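Prarkham, March 2021
By the Lolard press desk

Lolard publishes plain-language code of practice for testing robot arms in simulation

We are very pleased to say that the Lolard code of practice for simulated robot testing is out at last, and that anybody who would like a copy can have one free of charge. It has been a long time coming, and it has been through more drafts than we care to remember, but we think it is a friendlier and more useful document for the wait.

The code runs to 33 pages and sets out how a team should plan, run and write up trials of a robot arm inside a computer-made room, before the same arm is let loose on real furniture in a real home. It was written together with our neighbours at Peng, who build household handling software, and with the test group at Gillport, who have been kind enough to try every clause on their own work and to tell us (sometimes at great length!) which ones made no sense.

There are nine rules in all. The first asks that every trial be given a written aim before it is started, in words that a person outside the team could follow. Another asks that the room be saved exactly as it was used, with every loose object listed, so that somebody else can load it and run the same trial again. A third, which caused a good deal of friendly argument in February, says that runs which go badly must be kept and reported alongside the ones that go well. We know this makes for untidier reports, and we are glad of it.

The code also has a fair bit to say about objects. Shapes and surfaces in a simulated room can behave oddly - an item may hang above a floor, or a shadow may come out in steps - and testers are asked to note such things in the log and to say whether they could have affected the result. Where a trial uses more than one view, each view is to be kept under the same trial name.

Gillport put 2,000 simulated trials through the draft rules, and the wording was changed in 2 places afterwards, both to do with how a grip is recorded. A closed gripper is now to be logged separately from a successful pick, a small point that we suspect will save a great many arguments.

The code is a voluntary one, and we hope that small teams in particular will feel able to pick it up and use it as it stands. Printed copies can be had from the Lolard office in Prarkham, and we would be delighted to hear from anyone who has comments for the next edition - long letters are very welcome.
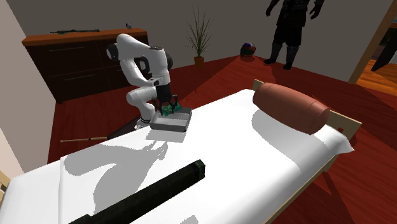

Simulated work with a robot arm and gripper.
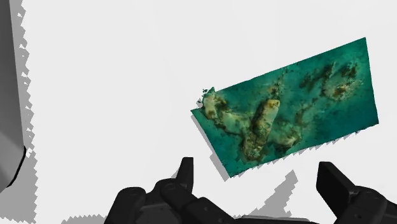
Lolard press desk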